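Kirutholm guard figures: is the grey-cloak one a real variant?
Posted in Brick Figures Help, Identification

Cotside

I bought a mixed tub of figures at a boot sale in March and have been sorting them on the table ever since. Most were easy to place. The one I'm stuck on is a guard from the Kirutholm castle range. He has the usual printed torso with the two keys, but his cloak is grey and the helmet has no cheek pieces.
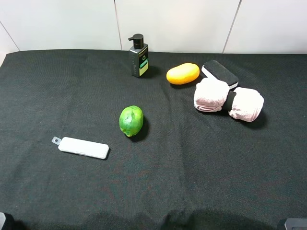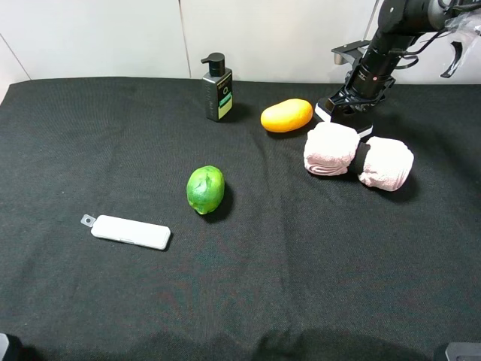 Black cloth on the table, with the pump bottle towards the back

What I want to know

Every list I can find gives 4 versions of the Kirutholm guard, and all of them have a dark red cloak. Mine is cut the same way as the red ones, with the same two neck holes, and the cloth feels the same. The legs are plain black, which matches version 2 and version 3. The helmet matches nothing.

Is there a fifth version, or has somebody put this together from spare parts? He's also in the second video game as an enemy in the harbour level, and I'm fairly sure he wears grey there, but I no longer have the game to check.

Lasbridge

The cloak is real but it doesn't belong to the guard. It came with the ferryman in the Kirutholm river set, which was only sold for one season. Hold it up to a lamp. The ferryman's cloak has a slightly wider gap between the neck holes than the guard's, by a millimetre or so. You say yours is the same, but it's easy to miss unless you lay one on top of the other.

The helmet without cheek pieces is from the same set. The ferryman's passenger wore it, in a darker shade. So my guess is that a child had both sets and mixed them, as children do. The torso and legs would then be an ordinary version 2, which is common — check the back of the torso. Version 2 has a belt printed all the way round and version 3 stops at the sides.

As for the game, the harbour guards do wear grey, but game figures in that range were often coloured differently from the plastic ones. I wouldn't use it as proof of anything.

Simiyu

I had one like this and sold it for not very much. Nobody would pay extra without the box.

There was supposed to be a shop giveaway limited to 2,000 figures with a different cloak, and one old price guide prints it as 2,002, so take your pick. I never saw one in a sealed bag. If yours has a tiny number moulded inside the helmet, post it and somebody may be able to match it.

Cotside

Laid the cloak over a red one and the holes are further apart, so it's the ferryman's. The belt goes all the way round too. No number in the helmet that I can find. I'll list him as a version 2 and keep an eye out for a red cloak.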